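Call for participants: two-arm table clearing build, Bodby shared workshop

We are looking for people to join a build that has been running at the Bodby workshop since the spring. It is a pair of robot arms set up either side of a table, meant to clear light rubbish into trays. We call it Dinsa. The arms move and the grippers open and close. Most of what is left is patience, cabling and a lot of repeated runs, and we need more hands for it.

The work is unpaid. Places are open to anyone in Bodby or near enough to get here in the evening. You do not have to be a workshop member to apply, but you will need to join if you are still coming after your second month.

What we are doing

Each run starts with something light on the white table, usually crumpled paper or a paper cup. One person drives the arms or starts a stored run. Someone else keeps the log and resets the table. We have 2594 logged runs so far, and a good many of the early ones are no use to us as the notes were too thin. We would like the next lot to be better kept.
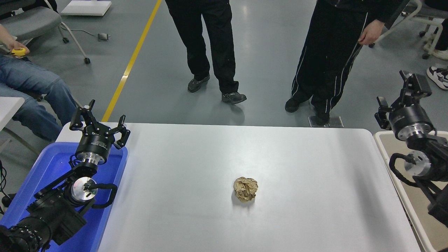

Wornanex wrote under the first notice: is this only for people who can code? I can solder and I have plenty of time, but I have never written a line of anything and I don't want to turn up and sit at the back.

No, it is not only for people who can code. We have enough people on the software for now. Soldering is useful, and so is being willing to do the same reset many times over and write down what went wrong each time.

Who we need

Run operators. You will start runs, stop them when needed, and put the table back for the next one. We train you on this and it takes a couple of evenings to get comfortable. You should be able to stay for a full session.

Someone for cables and mounts. The cable loops on both arms need proper strain relief, and we want a neater way of fixing the trays so they can come off for cleaning. You can use the workshop's bench tools once you have had the usual induction.

A log keeper. Tidy handwriting or tidy typing, either will do. At present the log is split between a notebook and a spreadsheet and the two do not agree. 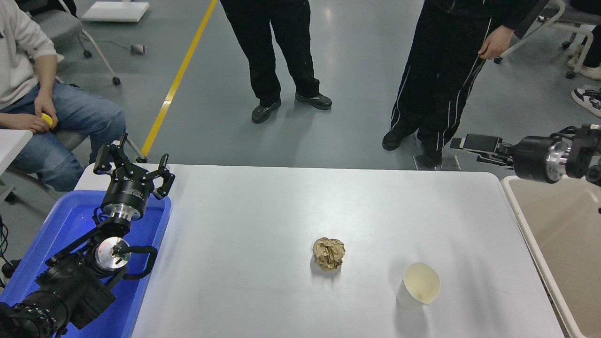

One person to go through old runs. This can be done from home in your own time. You would watch recordings and mark each run as good, bad or unclear. There are 236 set aside for the first batch. We will go through the first few with you so that we are all marking the same way.

When and where

Sessions are two evenings a week, from 7 until the workshop closes. The days change with the room bookings and we send them out at the start of each month. We ask for one evening a week as a minimum. New people start in October, with a short break in December while the heating is being seen to.

The build is on the ground floor at the back, past the wood shop. There is step-free access through the yard gate - ring first and we will unlock it. Parking is poor. The bus stop at Nurnolach Road is a short walk away.

Rules of the room

Keep outside the reach of the arms when they are powered. The yellow line on the floor was there before us and is not a safety line for this build, so please do not treat it as one. Closed shoes, long hair tied back, no lanyards. Whoever is running the session can stop it at any point and does not have to give a reason.

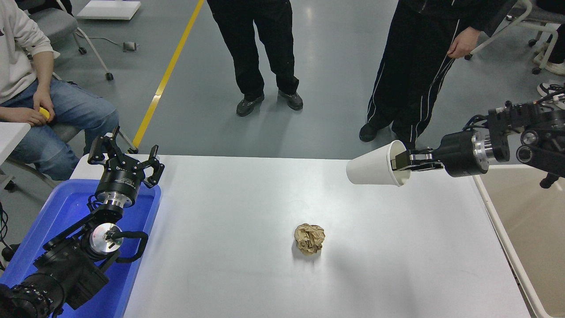

Drinks stay on the shelf by the door. If you knock an arm or a mount, say so and write it in the log. We would much sooner lose ten minutes checking than carry on with a bad run of data.

Under-16s need an adult with them for the whole session. We cannot take anyone under 12 on this project, but the Nurnolach club has a smaller kit for younger children and they have spaces.

What you get

Training on the arms, use of the workshop during sessions, and your name on the write-up if you want it there. We publish our drawings and notes when each stage is finished, and anyone who has worked on a stage gets to read the draft first. We can pay bus fares within the town. We cannot pay for parts you buy without asking.

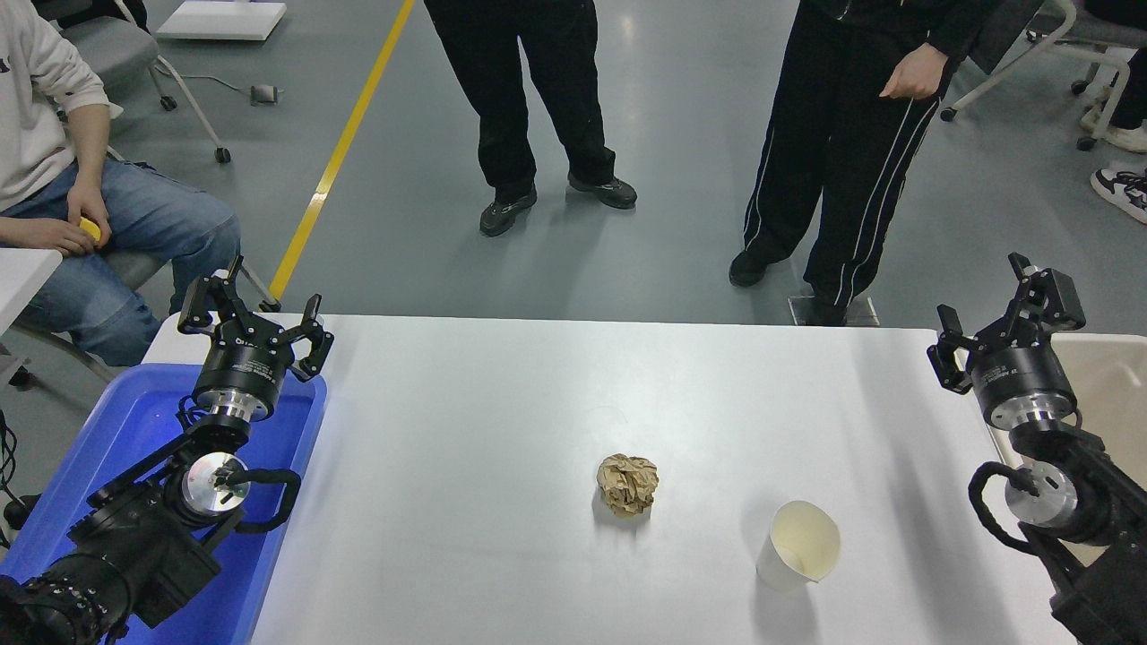
We expect this stage to last until the end of March. After that we want to try heavier things, starting with empty tins, and that will probably mean new finger pads and slower runs. Anyone who joins now is welcome to stay on for it.

How to apply

Leave a note in the Dinsa tray at the front desk or use the contact form on the workshop page. Tell us which role you are after, which evenings you can never do, and anything you have built or mended - it need not be a robot. Applications stay open until the places are filled. We reply to everyone, though it may take a week or so.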